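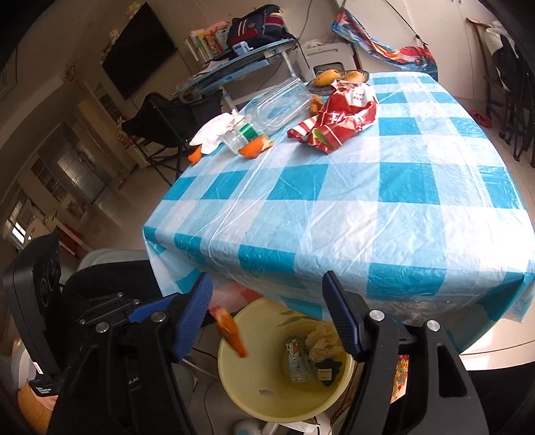 Home News Diary Clubs Back issues Contact

We use cookies to remember your settings. Accept Manage

Rembridge supper swap is back for spring

What a winter it has been for the supper swap! We started the year with a handful of households trading leftovers and soup, and by the end of February we had shared more than 600 portions between us. The lamb and apricot stew from Frimpong Street went so fast that I never got a taste, and I am still cross about it.

The idea stays the same. You cook one big pot of something, bring it to the hall in tubs, and go home with four different suppers made by your neighbours. Fish pie, bean chilli, dal, a very good leek and potato thing - it all counts, and beginners are as welcome as anyone.

Hipólito Daza has promised his chickpeas with spinach again (bring a spare tub, you'll want seconds), and Myrto Antoniadis is making her lemon rice soup. She has also typed up 78 of our recipes into a booklet, with all the crossings-out and arguments about garlic left in. I love it.

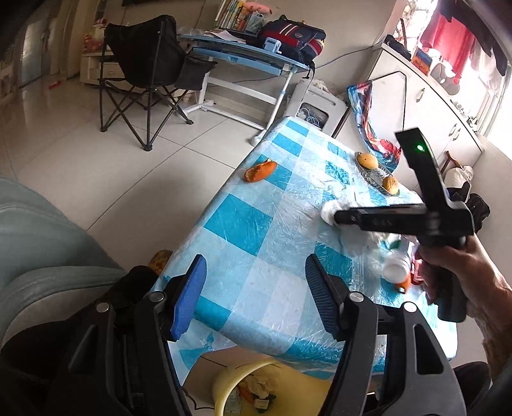

Joining the next swap

The next one is on 2026-03-28 in the hall on Ernora Road, and doors open at 5. Please label your tubs with what's inside, and mention any nuts, eggs or milk. Booklets will be by the tea urn - do take one, and write your own changes in the margins!

Sign up to get this newsletter by email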